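Leben & Wohnen | Alltag

Der Samstag gehört dem Treppenhaus

März

In dem Haus, in dem ich seit sechs Jahren wohne, hängt neben den Briefkästen ein Schild aus Pappe. Es hängt immer an der Türklinke von derjenigen Partei, die mit der Treppe an der Reihe ist, und wenn es an keiner Klinke hängt, dann hängt es bei den Briefkästen, und alle wissen, dass etwas nicht stimmt. Als ich nach Deutschland kam, habe ich das Schild zuerst für Werbung gehalten. Ich habe es weggeworfen. Am nächsten Tag hing ein neues da, mit größeren Buchstaben.

Seitdem beschäftigt mich die Frage, wie die Menschen in diesem Land gelernt haben, zusammen sauber zu machen. Ich meine das Putzen, für das man sich verabreden muss: den Hausflur, den Hof, den Weg vor der Tür. In der Stadt, aus der ich komme, war dafür eine Frau zuständig, die jeden Morgen vor Sonnenaufgang kam, und wir Kinder haben sie nur gehört.

In Jorkedau, einer kleinen Stadt mit zwei Kirchen und einem stillgelegten Bahnhof, gibt es eine Siedlung, deren Putzordnung älter ist als die meisten Bewohner. Sie hat 472 Wohnungen und gehört der Genossenschaft Cedonura. Die Ordnung füllt neun Seiten. Geregelt ist darin, bis wann am Samstag gefegt sein muss, wer das Geländer abwischt und was bei Krankheit geschieht. Auf der letzten Seite steht ein Satz, den mir gleich mehrere Leute aus dem Kopf aufgesagt haben: »Der Eimer ist nach Gebrauch umgedreht abzustellen.«

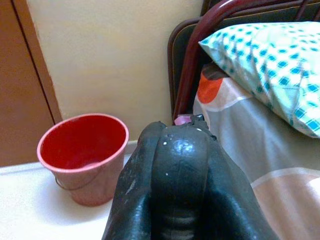 Warum umgedreht, konnte mir keiner genau erklären. Eine Frau im zweiten Stock meinte, wegen der Mücken. Ihr Nachbar war sicher, dass es eine Kontrolle ist: Wer den Eimer umdreht, hat ihn vorher auch ausgeleert. Die beiden haben darüber auf dem Treppenabsatz eine Weile gestritten, freundlich, und ich stand mit meinem Notizbuch dazwischen und habe nach zehn Minuten aufgehört zu schreiben.

Früher, so erzählen die Älteren, wurde am Samstag von oben nach unten gewischt, und wer im Erdgeschoss wohnte, musste warten, bis das Wasser und der Klatsch bei ihm angekommen waren. Man erfuhr so, wer einen neuen Arbeitsplatz hatte und wessen Tochter nicht mehr schrieb. Es war auch eine Überwachung, das gibt jeder zu. Eine alleinstehende Mutter, die am Samstag arbeiten musste und erst am Sonntagabend fegte, bekam einen Brief. Sie hat ihn aufgehoben und mir gezeigt, er ist sehr höflich und sehr unangenehm.

Heute wird in den meisten Aufgängen nicht mehr selbst geputzt. Die Reinigungsfirma Travia kommt am Mittwoch, und die Kosten stehen in der Nebenkostenabrechnung. Nur zehn Aufgänge haben sich dagegen entschieden. Sie mussten dafür unterschreiben, alle Parteien, und es gibt Aufgänge, in denen es an einer einzigen Unterschrift gescheitert ist.

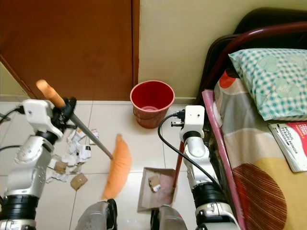 Text: Divya Kaimal

Im Aufgang der Familie Castillo hat es geklappt. Der Vater hat bei den Nachbarn geklingelt, drei Abende hintereinander, jedes Mal zwischen sechs und sieben, wenn die Leute schon zu Hause sind, aber noch nicht essen. Er ist selbst kein ordentlicher Mensch, sagt er. Ihm ging es um etwas anderes. Seine Eltern haben dreißig Jahre lang in einem Haus gewohnt und am Ende den Namen der Nachbarn von der Klingel ablesen müssen. Das wollte er nicht noch einmal sehen.

Ich habe einen Samstag bei ihnen verbracht. Um neun Uhr ging die erste Tür auf. Gefegt wurde zuerst, dann gewischt, und über die Reihenfolge wurde nicht gesprochen. Der Streit kam erst bei den Fußmatten — ob man sie klopfen oder saugen soll, und ob das Klopfen aus dem Fenster nicht in der Ordnung verboten ist. Es ist verboten. Geklopft wurde trotzdem, und zwar von dem Mann, der die Ordnung am besten kennt.

Eine Studentin aus dem Dachgeschoss hat mir gesagt, dass sie zuerst unterschrieben hat, weil es peinlich gewesen wäre, nicht zu unterschreiben. Im ersten Winter hat sie ihre Woche zweimal vergessen. Niemand schrieb ihr einen Brief, aber die Treppe war sauber, als sie nach Hause kam, und das fand sie schlimmer. Jetzt hat sie einen Wecker dafür im Telefon. Er heißt »Treppe!!« und klingelt auch, wenn sie bei ihrem Freund in einer anderen Stadt ist.

Bei der Cedonura sieht man die zehn Aufgänge mit gemischten Gefühlen. Für die Verwaltung wäre ein einheitlicher Vertrag einfacher, und bei Glatteis stellt sich immer die Frage der Haftung. Die Ordnung soll im nächsten Jahr neu geschrieben werden, auf vier Seiten. Ob der Satz mit dem Eimer bleibt, ist noch offen. Im Aufgang der Castillos sammeln sie schon Unterschriften dafür.

Ich selbst bin in der kommenden Woche wieder dran. Das Schild hing am Abend an meiner Klinke, als ich aus Jorkedau zurückkam, mit den großen Buchstaben nach vorne.

Kategorie: Gesellschaft / Nachbarschaft

Mehr aus dieser Rubrik
Wer grüßt zuerst? Eine kleine Geschichte des Hausflurs
Die Waschküche im Keller und ihre letzten Benutzer
Streitfall Kinderwagen: Was vor der Wohnungstür stehen darf
Ein Hof, drei Häuser, eine Bank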